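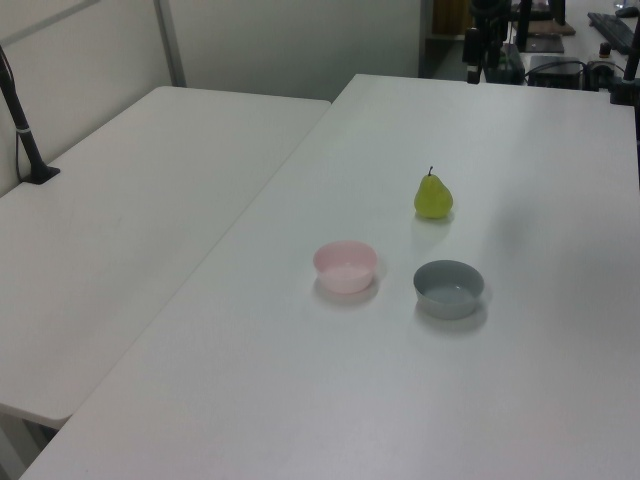

Families had asked for two years that the school lunch period be made longer, and the change was overdue, Paloma Gallagher told the Oda district school board at its regular meeting, shortly before members voted to approve a revised meal schedule for the coming school year.

Under the schedule, adopted on 20 March 2023, every elementary student will have 50 minutes for lunch and recess combined, an increase of nine minutes. Fresh fruit will be served daily at all 4 elementary schools in the district. Until now, two of the schools have offered it only on alternate days.
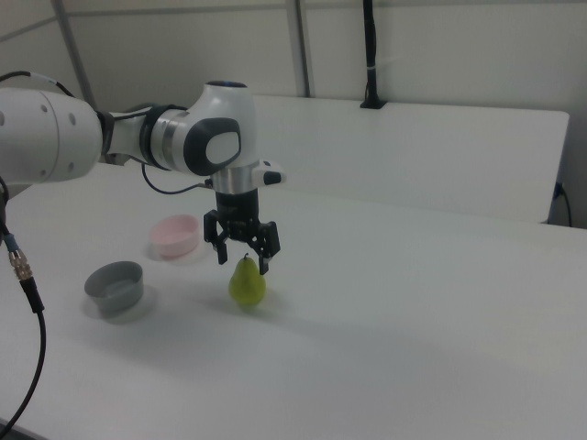

The board also renewed its produce contract with Mandov, a regional supplier, through the end of July next year. The contract covers pears, apples and citrus, and allows the district to change its weekly order with five days' notice.

Superintendent Desmond Thibodeaux said the new schedule was shaped by a survey of parents and staff, which drew 224 responses. Most of those who replied asked for more time at the table — a smaller group asked for a later start to lunch, a request the board has set aside for further study.

Printed menus will be sent home before the start of the fall term. Parents of children with food allergies should submit an updated form to the school office by the end of July.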